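# The Hatness folding table, marble top

I'll be upfront, this is my favorite thing in the shop right now, and I've been selling small furniture for long enough that I don't get excited about a folding table very often. The Hatness is square, it folds, and it has the kind of loud marble-pattern top that people either walk straight past or fall for on the spot. I fell for it!

The pattern is a print under a glossy laminate. So no, it isn't stone, and I get asked that every week by someone who's worried about lifting it. You can carry one under your arm. The background is pale gray, white and cream, all swirled together, and then these veins in peach and salmon and a rusty orange go wandering across it. My aunt had a bathroom counter in pretty much those colors and I thought it was the fanciest thing in the world.

Then there's the edge. A thin band of bright orangey red, and I know some of you will want it in black or plain white (I've had the emails). Hastwood, who make the table, did try a white edge for a while and it looked like a cafeteria. The red stays.

## Legs and folding

The legs are black metal tube, and they curve outward as they go down, so the feet land nicely spread apart. I like that on a small table because it doesn't feel tippy when you lean on it to stand up, which I do, constantly. To open it, lay it face down on a towel, pull the legs out until they stop, and flip it over. Please use the towel. A glossy top will pick up scratches from a gritty floor and I can't swap it for you if that's how they got there.

Folded, it goes behind a door or down the side of a wardrobe. Mine lives behind the couch.

The feet are small and dark and they'll slide a bit on polished floors if you shove the table sideways. Pick it up, don't drag it. I sell stick-on felt pads if you have wood floors, but I'd skip them on tile (they collect every bit of fluff in the house and then you've got four little gray beards).

## What I use mine for

Cards, mostly. Also breakfast when I don't feel like clearing the kitchen table, wrapping presents, and one very long jigsaw that took me from New Year to March. Two people can eat at it properly with serving dishes in the middle. We've had 4 around it for mahjong without anybody's elbows getting into trouble. For a full dinner with 4 I'd put two together.

Two of them side by side is a really nice setup, by the way. The tops are the same height, and with the pattern being so busy you don't mind the join the way you would on a plain table. A lot of people buy one, come back for the second, and then pay shipping twice, so think about it before you check out!
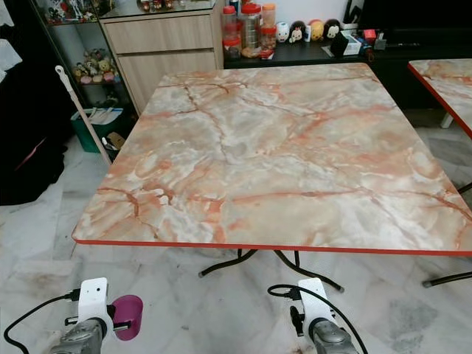 If you're fitting one into a room that already has a lot going on, my advice is to keep the stuff near it pale. Light wood is great with this top. The Mitau drawers I stock look good next to it, and so do most cream or beige pieces. Dark walnut I'm less sure about, the orange gets a bit heavy.

## Cleaning

Damp cloth, drop of dish soap, dry it off. Turmeric and hair dye are the two things I'd wipe up right away. Hot pans need a trivet, always, and that goes for the teapot too if it's a metal one. No scouring powder, it'll take the shine off and you'll see the dull patch every time the sun comes in.

## Ordering

- Sold singly or as a pair
- Comes fully assembled, folded flat in a box
- Ships in 5 days, or 6 if you're ordering a pair
- Felt pads are separate, in packs of 4

The last batch was 200 tables and it went faster than I'd planned for, so if the button says "waitlist," put your name down and I'll email when the next lot comes in. Pickup from the Cheon store is free, just bring the order number.

Page updated 9 November 2021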